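Workshop Tips: Keeping the Bench Clean When Students Cook With Robots

Okay, so a lot of you asked what I wipe the tables down with after Wednesday club, and the answer is long because it took me most of the spring to work it out. We're the Ridgeway after-school robotics club, and this year the kids picked food for their project (of course they did!). They call the arm Wolta and the program Cakeo, and the goal is to get sauce out of a tub and onto a plate without a human hand in the middle.

First tip: start every session with a closed, empty gripper and a bare table. Have the kids close the fingers all the way and look at the tips before anything gets squeezed. If one side rides higher than the other, write it in the notebook and decide later if it matters.

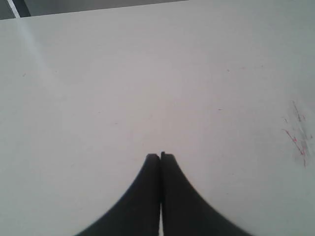
Second tip, dish soap first. I spent $2 on a spray bottle at Holosgate, filled it with warm water and a squirt of soap, and that handles most of what lands on our tables. Spray, wait a couple of minutes, then lift with a damp cloth — don't scrub in circles, you just push the color around. If you've still got a pink shadow, a paste of baking soda and water works for me, but try a corner first, and go easy on anything shiny.

Keep a separate rag for the robot! Barely damp, never sprayed, power off. Soap in a joint is a whole afternoon gone, and I say that as the person who lost the afternoon.

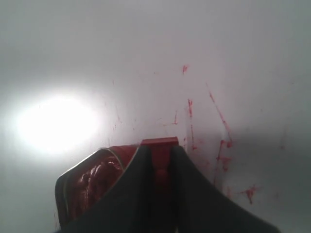
My third tip is about how much to put out. The kids always want to fill the container because it looks better on video, and then the arm tips it and you've got trouble. Start with a spoonful or two and top up between runs. Also, slow the moves down whenever the gripper is working near the tub, coming and going. Red sauce travels, and it dries in those skinny streaks and tiny specks that you miss completely if you only wipe the big blobs. I get down low and look across the surface with a flashlight, which finds the little pink ones every time. A clear container is worth having too, because the kids can see how much is left and where it has slid to.

Last thing, put an old towel under the chairs. I learned that in March and the carpet still remembers. Next week I'll do sticky stuff (syrup, honey, the frosting idea they won't let go of), so send me whatever gets frosting off a rubber wheel.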